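Does a capsule wardrobe for small stuff (jewelry, hair things) really save money or is it a sales pitch?

Posted in Home & Budget > Decluttering

villca_renter

My sister signed me up for a trial of an app called Prallico. You enter every accessory you own, it gives each one a "wear score," and at the end of the month it tells you what to get rid of. It then suggests "core pieces" to replace what you got rid of. You can probably see why I have doubts. The first thing it wanted me to do was buy a set of matching trays from a company called Iltov, and the trays cost more than anything I would have put in them.

I don't own anything fancy. Earrings, hair clips, a few bracelets, a couple of scarves, the usual odds and ends. I started in January because that's when everybody starts things. My scores so far say I should drop most of the earrings, but it's winter and I wear a hat with ear flaps every day, so of course they scored low. There's no setting for that. I wrote to support and got a reply thanking me for being on a journey.

What I want to know is whether anyone has cut down on this kind of thing and ended up spending less over a year or more. I'm not asking whether it felt good. I'm sure it felt good. Also, is there any sense in selling the extras, or is that a waste of an evening? I have until the end of the trial to decide, and then it's 4 dollars a month.

Edited to add: please don't tell me to hold each thing and see how I feel. I feel like I'm holding a hair clip.

Vichien Nuchit

I did a version of this without an app and kept track of the spending, so I can give you an answer, though you may not like it. I spent less for the first 3 months, and after that I was right back where I'd been. The reason was pretty dull. I hadn't changed where I shopped. If you walk past the same rack by the same register every time you buy toothpaste, having fewer things at home just means you have room for that rack's things. The savings people brag about come from the few weeks when they're excited and paying attention.

I'd be very careful with anything that tells you to get rid of stuff and sells you stuff in the same breath. A "core piece" is a thing you don't own yet. Look at how the scores get made, too. If it's counting days worn, then a plain hair tie beats your grandmother's pin every time, and you'll be told to toss the pin. A score like that says nothing about cost. A pin you wear once a year for the rest of your life is cheap.

On selling: I listed a mixed lot on Fosteo and got 5 dollars for it after fees, and then I had to find an envelope. It took a whole evening of taking photos and answering people who wanted to know if the earrings were real gold. They were not, and I had said so in the listing. If you have something with a maker's mark, sell that by itself. Everything else can go to a friend or a thrift store.

The one thing that did make a difference for me was being able to see what I had. I had bought the same kind of clip over and over because the old ones were at the bottom of a bag. You don't need trays from Iltov for this. Any flat, shallow thing will work, and I'd use whatever is already in the house before paying for a "system."

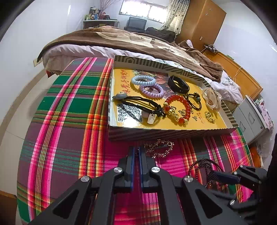 Storage is where these programs make their money, in my opinion, and it's the part I'd push back on hardest. I've read the pages where they say acrylic dividers "train the eye," and I have yet to see a reason given. My own accessories live in a shallow box with a shiny yellow sheet in the bottom that has a QR code and a picture of food printed on it, and I can find things in it as well as I could in anything from a catalog. Keep it to one layer and don't put a lid on it. If it gets full, that's your signal to stop buying, and you don't have to pay monthly for it.

So my answer is cancel before the trial ends. Write down what you spend on this stuff for a year, on paper, and see if it's even worth worrying about. Mine was less than I spent on parking.

fourth_floor_walkup

I disagree a little, I got rid of almost everything and never bought it back. But I also moved and there's no store near me now so who knows. Would not pay for the app.

mossy_kettle

There's a blogger who says she saved 400 dollars doing this. I looked for how she got that number and it was the price of things she "would have bought." By that math I saved a fortune today by not getting a boat.

To the original poster, check whether the trial renews by itself. Mine did, and I had to cancel through the website because the button in the app only paused it. Take a screenshot of the confirmation page.

villca_renter

Thanks, all. It does renew by itself, and the cancel link was under "Celebrate your progress." Canceled. I'm keeping the earrings until it's warm enough to wear them, and I'll do the paper thing. Vichien, did you count gifts in your total or only what you bought for yourself?

Vichien Nuchit

Only what I bought for myself. I'd keep gifts on a separate page or you'll talk yourself into calling everything a gift.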